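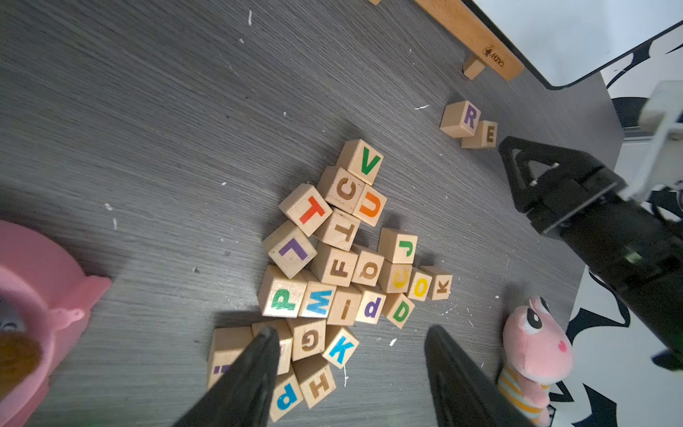
Wooden letter blocks on a dark grey tabletop.

Assistant Coach, Competitive Esports Program
Gulville, with travel to Wotstead
Full time, fixed term of 2 seasons

Hayat Esports is accepting applications for the position of Assistant Coach. The organization fields teams in three titles and operates a training facility in Gulville, where the successful candidate will be based. The position reports to the Head of Performance and supports the senior roster and the academy roster, both of which compete in the Pustlow Regional League.

Responsibilities

Prepare opponent reports before each league match and present them to players and coaching staff.
Review recorded scrimmages and maintain the team's draft and strategy notes. The current archive holds 1,383 recorded games, and the Assistant Coach will be expected to keep it indexed.
Lead academy practice blocks on weekday afternoons, normally from 2:00 p.m. to 6:00 p.m.
Attend all home matches in Gulville and all away events, including the league's playoff stage in Wotstead.
Assist with player tryouts at the close of each split.

Required qualifications

Applicants must be at least 21 years of age at the time of appointment. They must have coached or worked as an analyst for an organized team for at least one full season, at the collegiate, semi-professional or professional level. Fluent spoken and written English is required. Former players without coaching experience may be considered if they have served as team captain or in-game leader.

Preferred qualifications

Experience working with players under 18.
Working knowledge of spreadsheet software and video editing tools.
A valid driver's license.

Terms of employment

The position carries a base salary, health coverage and a share of team prize winnings as set out in the staff agreement. Housing is not provided, although a relocation allowance is available to candidates moving from outside the Gulville area. Employment is conditional on a background check. Staff may not place wagers on any esports event.

How to apply

Submit a resume, a cover letter and one written match analysis of no more than two pages through the careers page, quoting reference number 418. Applications close at 5:00 p.m. on the last business day of March. Selected candidates will be invited to an interview and a supervised practice session at the Gulville facility. Hayat Esports is an equal opportunity employer.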